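**Foam puzzle mats over a beige floor, seams keep opening up**

**dkrantz** — October 25, 2012

I put down interlocking foam tiles in the back room this summer, the big kind with the jigsaw edges. Mostly light blue, plus some dark red ones I already had from the old place. The floor underneath is hard and cold and the room gets used for everything, including sitting on the floor with a drink.

Two problems. First, the joint between two of the blue tiles won't stay tight. I push it closed and a few days later I can feel a ridge again with my foot. Second, the red ones are from a different maker (Somier, I think, the label is long gone) and the teeth go into the blue ones but not all the way.
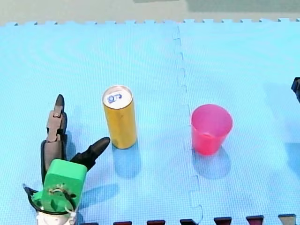
I don't want to glue anything if I can avoid it. We rent, and I paid enough for the blue set that I'd like to take it with me. Has anyone gotten two brands to sit together properly?

**pat_in_the_basement**

Short version, no. The tooth pitch is different from brand to brand even when the tiles are sold as the same size. You can force one tile in and it looks fine, then by the third or fourth tile you've built up enough difference that something has to lift. That's probably your ridge too. The red row is pushing on the blue.

Pull the red ones off for a week and see if the blue seam stays shut.

**Lorna77**

I disagree with pat on this. I have Krajewska tiles and Nisico tiles in one room, 200 square feet, and they've been down since January with no lifting. What matters is leaving a gap at the wall. Foam grows a little when the room warms up. If it's tight against the baseboard on both sides it will pop at the weakest joint every time.

dkrantz, how close are you to the walls?

**dkrantz**

Not close. There's a strip of bare floor along the far side. The other side runs up against a shelf, and I guess that's a hard stop.

**pat_in_the_basement**

Bare floor on one side means it has somewhere to go, so I'm sticking with the mismatch. Lorna, did you trim yours?

**Lorna77**

A few teeth, yes, with a utility knife. I wouldn't call that forcing it.

**pat_in_the_basement**

Well, that's a pretty big detail to leave out.

**mirjam_w**

We did the floor of a play space with these, 339 tiles, and I was the one on my knees for most of it. A few things from that job:

- Let the tiles lie flat and loose in the room overnight before joining them. Ours came tightly wrapped and curled for a day.
- Start in the middle and work out.
- Tap the joints down with a rubber mallet. Pressing with your palm gets the top surface in and leaves the bottom half open.
- Double-sided carpet tape goes under the seam, stuck to the foam only. Leave the backing paper on the floor side. It bridges the joint and comes up clean.

The textured side should be up. I've seen people put them smooth side up for looks and they slide.

— Mirjam Wieser

**dkrantz**

The texture is up. The tape idea is good, I'll try that first. I used my palms.

**hobbs_r**

Anybody else find cups don't stand well on these? The thin plastic ones especially. I keep a tray on mine now.

**Lorna77**

Mine are fine. Depends how soft the foam is. The Skillix ones I had before were like standing on bread and everything tipped. Cans were okay, tall glasses no.

**dkrantz**

Cans and plastic cups are all we use in there. Spills wipe off the top easily enough. It's the seam I worry about, soda gets down in the zigzag and then you have a sticky line on the floor under it.

**mirjam_w**

Lift the tiles along that seam twice a year and wipe the floor with warm water. Let both sides dry before you put it back together.

**pat_in_the_basement**

And take the red ones off.

**dkrantz**

Fine, red ones come off this weekend. Tape after that if it still opens. I'll post how it went.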